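Apuntes sobre la rotación de cuatro hombres

Llevo dos temporadas anotando los partidos del Saavedra en una hoja de cálculo y el cambio que introdujo Teresa Fitzgerald en octubre ya tiene muestra suficiente para comentarlo. Pasó de cinco abridores a cuatro, con un límite de lanzamientos más bajo y relevo largo fijo a partir de la sexta entrada.

Los datos: 617 turnos al bate registrados contra los abridores. La tercera vuelta al orden ofensivo casi ha desaparecido, y ahí era donde Tadeo Palma se venía abajo. Su recta pierde 2 millas entre la primera entrada y la quinta, y el slider se le queda plano por encima de los 100 lanzamientos. Con el límite nuevo no llega a ese punto.

Cristóbal Domínguez es el caso contrario. Necesita volumen para encontrar la curva y con menos días de descanso la localiza peor, sobre todo ante zurdos. El domingo, en Ekley, regaló cuatro bases por bolas en tres entradas y Didier Gilbert tuvo que salir a calentar antes de lo previsto.

No separo por estadio. El de Clustgate tiene el jardín derecho muy corto y distorsiona los jonrones permitidos; lo corregiré cuando tenga 200 turnos más.

La hoja completa la mando por correo a quien la pida. Las columnas de efectividad están sin ajustar. 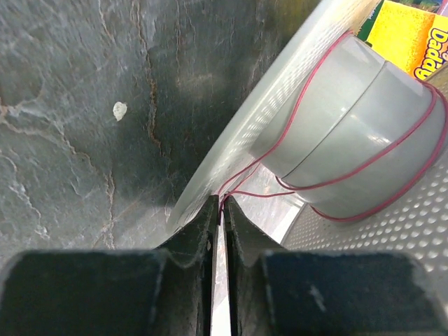
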